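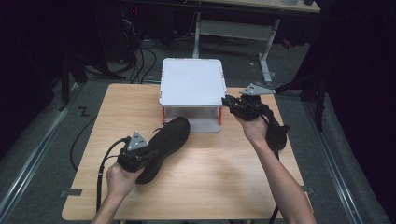 Sobia Ansari thinks the midsole glue is failing from the inside of the heel outward and that I've been testing the wrong end. She left a note to that effect on the peel chart, with an arrow at the heel column and the word "sweat" underlined.

13 July 2024

Went back over the peel results with that in mind. The chart covers the Goltoven adhesive on EVA foam, two primers, all strips cut from the forefoot. I took them there because the foam is flat and easy to cut. Heel foam is thicker and has a molded curve, so the strips come out uneven and the numbers scatter. Still a fair point. The returns we logged in the spring mostly opened at the back.

Cut 6 heel strips this morning from the scrap midsoles. Three with Vistus primer, three with Kotian. Roughed with 80 grit, wiped with solvent, let it flash off, one coat of primer, wait, one coat of glue each side. Pressed for 5 minutes. They sit until Monday before I pull anything.

One of the Kotian strips has a skip in the primer near the end, maybe half an inch. Marked it with a K and a dot. I'll pull it from the good end and stop before the dot.

On the sweat question: the salt water is still the batch from the last soak test. It has been sitting with the lid off and the level is down, so it's stronger than the label says. Dumped it. New batch should be made by weight this time, not by the scoop. Label it with the mix and who made it, please.

Plan for the heel strips:
Monday, pull one of each dry, for a baseline.
Remaining four go in salt water for 7 days, at room temperature.
Blot, pull right away, write down where it lets go (foam side, rubber side, or through the glue).

The last part matters more to me than the force. On the forefoot strips nearly 3 in every 5 let go at the foam side, with a clean glue layer left on the rubber. If the heel does the same, I'd look at the primer before blaming sweat. If the foam tears, the bond is fine and we're back to asking about wear.

Sobia also wants Odance outsole rubber added. I don't have enough to cut a full set. There is one sheet on the top shelf, but it was stored bent and I don't trust it. Ordered more, due in August.

Other things. The press gauge sticks at the low end, so tap it before reading. Blades for the strip cutter are down to the last pack. The left jaw on the pull tester slipped twice on Thursday, and I put fresh emery cloth in it. Both of those pulls are crossed out on the chart and shouldn't go in the average.

Still need: scale for the salt, flat tray with a lid, more 80 grit.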